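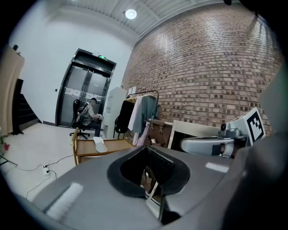
Figure 3. Brick wall.

Section 3: Hanging your Helleo heater on brick

Welcome to the part of the guide that most people worry about, and we hope you'll find it friendlier than you expected. Brick is a fine, sturdy home for a Helleo panel heater. It asks for a little more patience than drywall does, so pour yourself a coffee and give yourself an unhurried afternoon. If your wall is drywall or plaster, please skip ahead to Section 4.

Before you begin

Mustdale packs the bracket, four masonry anchors, four screws and a paper template in the flat box under the heater. You will also need a hammer drill, a masonry bit that matches the size stamped on the anchors, a level, a pencil, and a vacuum with a hose. Safety glasses too, please - brick dust gets everywhere.

CAUTION: Leave the heater unplugged until step 8. Check for pipes and wiring behind the wall before you drill.

1. Choose a spot within reach of a grounded outlet. The cord is 800 mm long and must not be used with an extension cord.

2. Tape the template to the wall with its lower edge at least 20 cm above the floor. Set your level along the printed line and take your time here. Old brick courses are often a touch out of true, so trust the level over the mortar lines.

3. Mark the four holes. If a mark falls on a mortar joint, slide the whole template up or down until all four marks sit on solid brick.

4. Take the template down and drill each hole, starting slowly so the bit doesn't wander.

5. Vacuum the dust out of every hole. Skipping this is the usual cause of a loose anchor.

6. Tap the anchors in until they are flush, hold up the bracket, and drive the screws by hand. Stop when they are snug.

7. Lift the heater onto the two upper hooks, then press the bottom until the lower clip clicks. A second pair of hands is very welcome at this point.

8. Plug in the heater and set the dial to 21. A faint smell during the first hour or so is normal, and opening a window will help it along.

Note: Soft or crumbling brick may not hold the supplied anchors. Suha Hakim on our support desk suggests the Grukska sleeve kit for these walls, and it is sold separately with its own instruction card.

Note: The 2000 watt model draws a good deal of power, so let it have its outlet to itself.

CAUTION: Never drape towels or clothing over the heater, and keep curtains well clear on both sides.

To set the timer, go on to Section 5.

Revised Mar 1, 2022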